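FOR IMMEDIATE RELEASE

Flasano Adds Fresh Mangoes to Office Fruit Delivery, Plus a Free Tabletop Guide for Break Rooms

Flasano, the fruit delivery service for small offices and shared workplaces, will add whole ripe mangoes to its regular boxes starting in May. The fruit will be offered as an add-on to any existing plan and as part of a new mixed box called Hellow.

Customers have asked for mangoes since the company's first season. Until now Flasano left them out of its boxes. A mango that ships too firm sits on the counter for days, and one that ships too soft bruises against the apples. The company now holds the fruit at its Van Dusen packing room until it is ready to eat, then packs it in its own sleeve on the top layer of the box.

"People at work want to eat the thing the day it shows up," said Eliécer Henao, who runs buying for Flasano. "They don't want to be told to wait until next week. So we do the waiting for them."

Mangoes are checked by hand and by eye before packing. Color is only part of it, and staff also look at the shape of the fruit, the condition of the skin and how much the flesh gives near the stem. Light speckling does not keep a mango out of the box. Deep soft spots do. 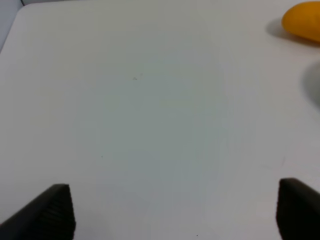
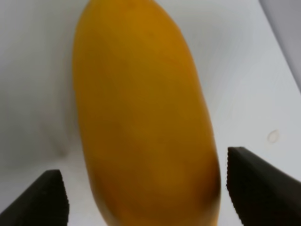
The Hellow box comes in 2 sizes. The smaller one is meant for a team that shares a single table, and the larger one for a full break room. Both include mangoes, bananas, pears and a rotating citrus. Offices on the current plan can switch at no charge before their next delivery.

Along with the new box, Flasano is releasing a short printed guide on keeping fruit out on a shared table. It was written by Jhosep Cáceres, who handles customer service and takes most of the calls about fruit going bad too fast. The guide has 5 pages and covers where to set the fruit, what to keep apart and how to cut a mango with an ordinary kitchen knife.

Some of the advice is simple. Keep ripe mangoes out of direct sun. Do not stack them. Wipe the table before the fruit goes down, and wipe it again after cutting, as the juice gets sticky when it dries. Cut pieces go in a covered dish in the refrigerator and should be eaten by the next day. Bananas should have their own spot, away from everything else.

"Most break rooms have a perfectly good table and a bowl that's too deep," said Cáceres. "The fruit at the bottom gets forgotten. Put it out flat where people can see it."

The guide ships with every first Hellow box. Other customers may request a copy with their next order.

Flasano delivers to 194 workplaces in Tumulberg and the nearby towns. Deliveries are made in the morning, before 10 a.m. Mango add-ons must be ordered by noon the day before. Supply will depend on the season, and when ripe fruit is not available the company will replace it with pears or credit the account.

Media contact: Eliécer Henao, Flasano, Tumulberg

###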